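How Do You Shop for a Robot?

Posted September 6, 2019

Have you ever saved up for a bike? Then you already know a lot about my job. I help people plan what to buy when they want robots, or when they want to teach one something new. I spend way more time with a calculator than with a screwdriver, and I love it (yes, really!).

A class wrote to me last spring and asked, "How much does a robot cost?" Good question, and a hard one to answer in one line. It's a little like asking how much a pet costs. The puppy has a price, sure. But then there's food, a leash, trips to the vet, and all the shoes it chews up.

So let's plan a pretend shopping trip together. Our robot is going to learn to pick up things from a table, like books.

First we need to know what the job is. Picking up a book sounds easy to you, but think about everything your fingers do. They open, they go around the edge, they squeeze just enough. A robot needs something to do that with, and that something is called a gripper. You can put a gripper on the end of a robot arm. You can also get a kind that a person holds by a handle, and then the person does the job and the robot learns from how it was done. The hand-held kind is where I tell most people to begin.

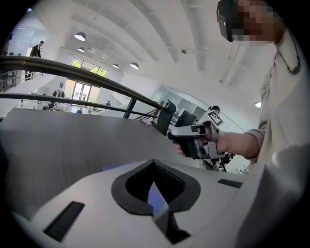 When I make a shopping list, I draw a line down the middle of the page. On the left I write the things everybody remembers, like grippers and computers. On the right I write the things everybody forgets. Cables! Chargers! A table that doesn't wobble! Somewhere to sit! The right side always ends up longer. My friend Ingeborg Zaugg, who taught me how to do this at a little company called Harkano, used to say she could tell how good a plan was by how many chargers were in it.

Next comes the "how many" part. Say each person uses two grippers, one for each hand, and we want three people working at once. Two times three is 6. Easy! But I would put 7 on the list, so there's a spare. If one stops working on a Tuesday morning and we have no spare, somebody has to sit around waiting for a new one to come in the mail. Waiting costs money too, even though you can't see it on a shelf.

Then there are markers. I don't mean the kind you draw with. These are black-and-white square patterns, a bit like tiny crossword puzzles, and a camera can spot them and work out where something is and which way it's turned. They can be printed on paper or on the sides of a cube. Patterns like these don't cost much, so I'm always happy when I get to that line of the list. A scratched one is hard for a camera to read, though, so I order extras.

And time! We have to plan for time. Picking up one book takes only a moment, but a robot needs to learn from lots and lots of tries. Let's say we want 177 tries and we can do 30 in an hour. Get a pencil and divide. You'll get almost six hours, and that's before anyone has stopped for a snack. A timer on the table is a small thing to buy, and I put it on every list I make.

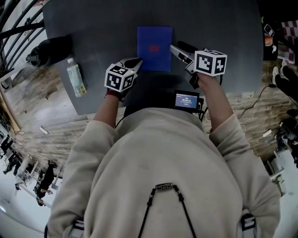

Two grippers, one blue book, and a timer close by.

Now we have to choose where to buy. I always ask for prices from more than one shop. For our pretend trip, let's ask Kalano and Tovar. Kalano's grippers are cheaper, but spare fingers are sold separately. Tovar's cost more and the spare fingers come in the box. Which one would you pick? I'd want to know how fast the fingers wear out before I said anything, and I'd call both shops and ask. Calling is part of the job — I used to be shy about it, and now I have a list of questions taped next to my phone.

One more thing goes on the list, at the very bottom, and I call it the oops money. It's a bit of the budget that we don't spend on anything yet. On a project called Romholm I forgot the oops money, and by December we needed new cables and had to borrow them from the office upstairs. They wanted them back, too!

If you'd like to try this at home, pick a job for a robot (feeding the cat? sorting socks?) and draw your line down the middle of the page. Start with the forgotten side. Ask a grown-up to help you look up a few prices, and leave some room at the bottom for the oops money.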